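Open day at the Devadiga Centre: a visit report
July 15, 2018

Our interfaith women's network was invited to the open day at the Devadiga Centre, a shared building used by four faith groups and an engineering mentoring scheme called Vindbridge. I went with two other members. What follows is for those who could not come and for the board, who asked whether we should hold our own meetings there.

Getting there

The 33 bus stops at the end of the road. There is a small car park, but it was full when we arrived, and the side streets are permit only. The entrance has a ramp. The lift to the first floor was working but is narrow, and a large wheelchair would need to use the ground floor hall.

Morning session

Jayanthi Subramaniam gave the welcome. She trained as a chemical engineer and spent most of her career in water treatment before taking over the running of the centre in February. Her talk was short. She explained that the building was bought jointly, that each group pays into the upkeep, and that the calendar is agreed once a year so that festivals do not clash. When they do, the larger hall goes to whoever had the smaller one last time.

We were then shown the prayer rooms. Shoes come off at the inner door and there are racks on both sides. The rooms are plain. The quiet room on the first floor can be booked by anyone, including people with no faith, and was in use when we passed.

Somebody asked about leadership, and in particular how many women sit on the governing body. The answer was that the chair and the secretary are both women at present, and that the rules changed two years ago to limit any post to two terms. We may want to look at that wording for our own constitution.

Lunch was vegetarian and served in the ground floor hall. The hall seats 100 at tables, or more in rows. Tea and snacks were kept going through the afternoon. 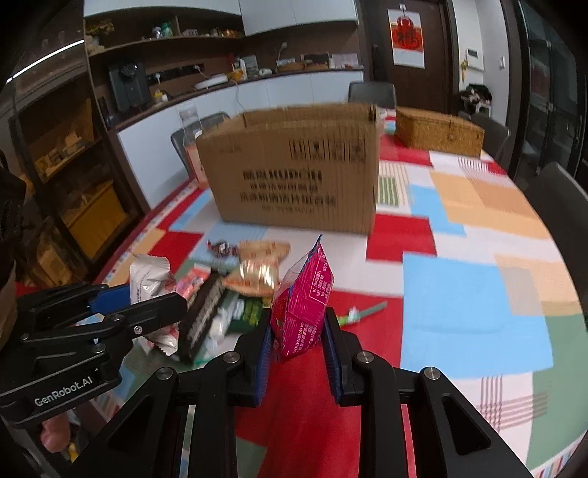

Vindbridge mentoring scheme

Vindbridge pairs students from the faith groups with working engineers. It has 70 pairs this year, mostly in civil and chemical engineering. Students meet their mentor every month during term and are expected to write up each meeting in a few lines.

We spoke to a second-year student who had got a summer placement at Gradamura, a firm that makes pumps. She said the most useful part had been practising interviews. She also said the scheme is weak on electrical engineering and that some students wait a whole term for a match. The organisers agreed with this when we raised it.

Bookings and costs

Rooms are booked through a website called Cakitix. It asks for an account, and the group's name has to be approved first, so allow a week. The large hall can be hired for evenings outside the main festivals. Kitchen use is charged separately and no meat may be brought in. We were given a printed price list, which I have passed to the board.

Points for our next meeting

The ground floor hall would suit our annual gathering. The quiet room is too small for our monthly group, but the first floor meeting room would do. Parking is the main drawback. I have asked whether we could send two or three of our members to Vindbridge as mentors and am waiting to hear back.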